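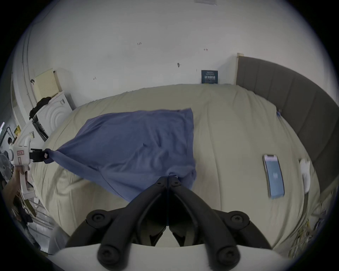
A blue cloth, corner to corner, on the beige duvet.

Steamed buns at home, or what I've learned from two years of soggy ones

I got hooked on steamed buns at a tiny place called Yuen, where my friend Colleen Wong used to drag me after work, and when I moved too far away to go I started making my own. The first batches were awful! Flat, yellowish, wet on top. So these are my notes, in no special order.

Wrap the lid. If you have a metal steamer, tie a clean kitchen towel around the lid with the ends knotted on top (keep them well away from the burner, please). Drips off a bare metal lid make those shiny dents in the dough. With bamboo I don't bother.

Cut your parchment squares before you shape anything. I never used to, and there I'd be with floury hands trying to tear paper off the roll while the first buns were already puffing up.

Go by the look of the dough and forget the clock. In June my kitchen is so warm that the second rise is done before I've washed the bowl. A bun that's ready feels light when you pick it up, and a gentle poke fills back in slowly. If it stays dented you've gone too far - steam it anyway, it'll still taste fine with enough pork in it.

Start with the water simmering and keep it at medium. I used to blast it, and the buns came out wrinkled like old gloves. When they're done, turn off the heat, tip the lid open a crack and walk away for a couple of minutes before you take it off.

For the filling, chill it first. Braised pork straight from the pot is hopeless to wrap, it slides everywhere and the fat leaks through the seam. I make mine the night before and scoop it cold. Same with mushrooms, and squeeze those out hard.

Bamboo steamers: hot water and a soft brush, no soap, then stand them on their side to dry overnight. Mine went moldy once from being stacked damp in the cupboard and I was so mad at myself.

Leftovers freeze beautifully. Put them on a tray until they're solid, then into a bag, and steam from frozen. Brittany Penner wrote in to say she microwaves hers under a damp paper towel, and I tried it, and they're pretty good if you eat them right away. Next time I'm doing the scallion ones.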